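Filed under: Neighborhood News / Meeting Minutes

Bezerra Street Community Garden
Minutes of the general meeting, 11/28/25

Rhea Dalisay opened the meeting and thanked everyone for coming out on a cold night, and for the two kinds of pumpkin bread, which did not last long. The minutes of the previous meeting were read and approved with one small correction – the compost bins are by the east gate, and always have been.

Money
We began the season with $1,382 in the account and have $499 left. Most of the difference went to the new water line, and the rest to seed, hose fittings and mulch. Members agreed to leave the balance alone until April.

Plots
There are four open plots for next year and over a dozen names on the waiting list, so letters will go out soon. It was asked, very kindly, that anyone who doesn't plan to return please say so early. A long and friendly talk followed about whether tall sunflowers shade the neighbors. No vote was taken, but sunflower growers will try to plant along the north side.

Shed
The old lock sticks and will be replaced. Rhea has a price from Vistis and will ask for one more before buying. Please rinse the shovels before hanging them up!

Tables
We talked over a shared potting table, long enough for people to work from both sides, with a tray kept in the middle for seed packets and labels. Everyone liked the idea and it was carried over to the spring meeting.

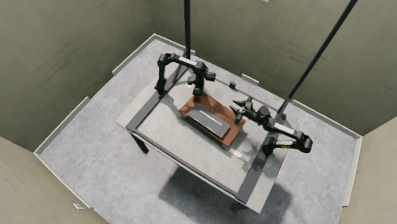 Any other business
The seed swap will be held in April, with soup again if enough people offer to bring a pot. Thanks were given to all who raked leaves. The meeting closed and several members stayed on to help stack chairs.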